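October, Skornis bench, afternoon

Picking up where the morning page stopped. The house rules for the tray job now run to 5 items, which is 2 more than anyone will remember, so I'm writing down what we really do and will trim the official version to match.

Speed first. Zdenka Golob wants 275 mm/s as the ceiling whenever a person can reach the table. I wanted a bit more for the return leg, lost the argument, and have set 275 for everything so I can't be accused of sulking selectively. It's in the Clidar config as a hard cap now. Before, it was a comment saying "please don't", which had the legal force of a fridge note.

Hands. Our rule said "no hands in the workspace during operation". Lovely sentence. It doesn't say what operation is, and with the arm holding position under power you can read it either way, depending on how badly you want to straighten something. New wording: hands over the table only with the arm in hold, and whoever has the pendant says "hold" out loud and gets an answer. A nod is no good, as the person at the pendant is usually looking at the screen.

Second arm. Counts as live unless its own stop is pressed. We had been treating it as furniture. Kovačević's old checklist from the Urkovov cell had a line for exactly this and we dropped it when we copied the thing over, on the grounds that it looked fussy. Back in it goes, with apologies to Kovačević.

Fingertips. Look at tape and pads before each block of 60 grasps. Lifted edge on the tape means re-wrap, torn pad means swap, and both get a line in this book. I found two swaps last week that exist only in my memory, and my memory isn't under version control.

Resets. Person resetting stays on the far side, does the covering or uncovering, steps back, says "clear". Only then does the pendant leave hold. We tried a foot switch for this and I'd prefer not to discuss the foot switch. 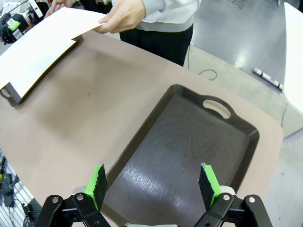
Wrist cam, tray job. Jaws open at the near rim, white sheet being held up at the far side.

Looking at that one with the rules next to me: a good view of the near tray, and of the other one you get part of the dark base and the handle cut-out. Nothing of the person above the torso. So the wrist view is no use for checking who is looking where, which settles the question of whether "clear" needs to be spoken. It does.

Also a cable on the floor, past the table. Rule 4 says floor clear of cables. Rule 4 was written by me. Will get hooks.

To do:
- trim rules to one side of A4, big type
- ask Zdenka if the cap applies in teach mode or if teach mode has its own
- hooks (see above)
- put a date on the laminated copy, the one on the wall is from before the second arm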